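Home | Files | Notes | Members | Contact

# Plernero cup set – README

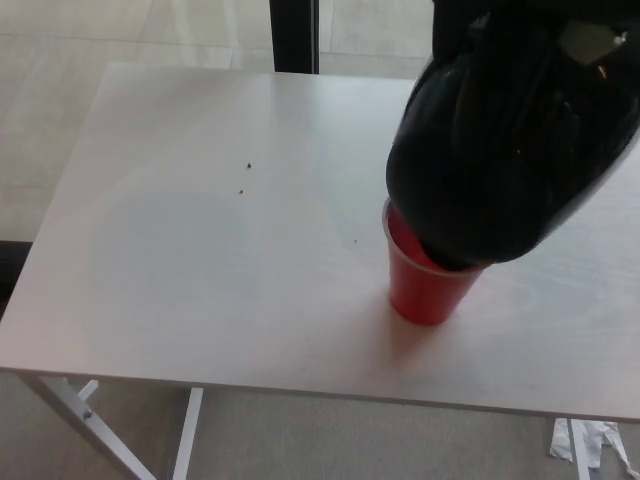
*Gripper over the red cup, head camera view.*

Posted January 12, 2020 by Wenche Sjögren

Plernero is the robot arm project of the Skjelbred student robotics club. This folder holds the recordings we made for the pouring task at the Dosesley meet. It is shared so that next year's members can train on it without having to record everything again.

## What is in the folder

- 198 runs of one task: hold a container over a cup and tip it
- one head camera stream per run
- joint positions and gripper opening, saved as CSV
- a notes file, one line per run, typed by whoever was at the controls

Runs are 16 seconds long. The arm was driven by hand with the leader arm, so expect pauses and small corrections. We left these in.

## Setup

All runs use the white table. The cup is placed by hand before each run, mostly on the right half, and the start pose of the arm is the same every time. We did not wipe the table between runs. If your model picks up on specks, try cropping or blurring before you blame the data.

The head camera is the only view. When the gripper is low, the held object hides part of the cup rim – the wrist camera was meant to help with this, but its cable failed in July and we had no spare.

## Labels

Each run is marked `ok`, `spill` or `stopped`. The mark was given by the driver at the end of the run. Roughly 70 runs were checked by a second member. Where the two disagreed, the notes file has both marks and the CSV has the driver's.

## Known problems

- Clocks for camera and joints drift apart in the longer sessions. Use `align.py`.
- Glossy objects give bright spots that upset the Zavthorpe tracker.
- Version 2 renamed the gripper column to `grip_open`. Old scripts need changing.

## Use

Free for club and school work. Please say where you got it.

Comments (3)

**tomasz_k:** align.py wants the old column name, fails on line one for me.

**Wenche Sjögren:** Fixed, please download it again.

**arm_club_b:** Could you add the start pose to the notes? We are using a different base height.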